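Student Projects > Robotics > Year Reports
By Carleen Paewai
March
Search this site Go

Teaching an arm to place gears

I steered the arm by remote control and saved each run as a demo for the Rirkosex program. 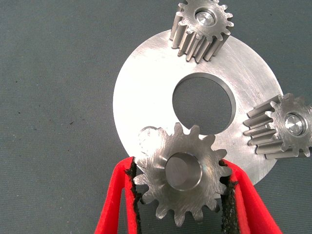 Grip position was my first problem. I kept closing too low and the gear tipped. With the red fingers on both sides of the gear and the black pads against its teeth, I had better control.
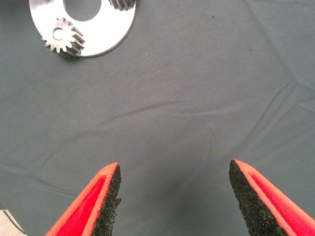

Fingers open, away from the disc and its gears.

Shahram Rahimi checked the saved runs on Sunday. We kept 1,534.

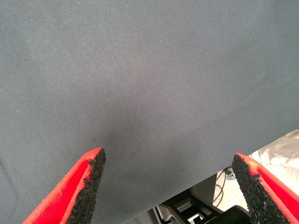 What I would change

Slower moves near the cloth, and five practice runs before saving any.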